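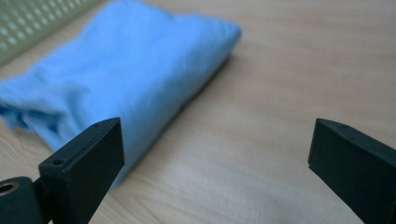
How long should the madder bath sit before the yarn goes in? Overnight, with the lid on, and then bring it up slowly the next morning.

September 2022. Redid the Purves wool today, the batch Senga Rankin said came out too brown. I think I let the pot get too hot last time - madder goes dull on me every time I rush it. Kept it low for three hours and stirred whenever I walked past. Two skeins had the old alum, two had the fresh stuff, tags tied on so I don't mix them up again (sorry, Hamish).
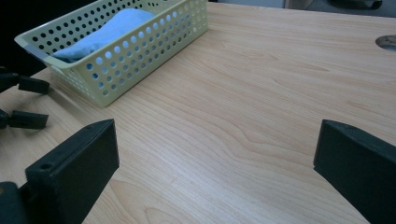
Pale green basket on the table.

Rinse water still ran pink after four changes, so I'm leaving the lot to soak. Hamish Baxter wants a swatch for the Omerach order by November. Need more string for tags - and a new thermometer!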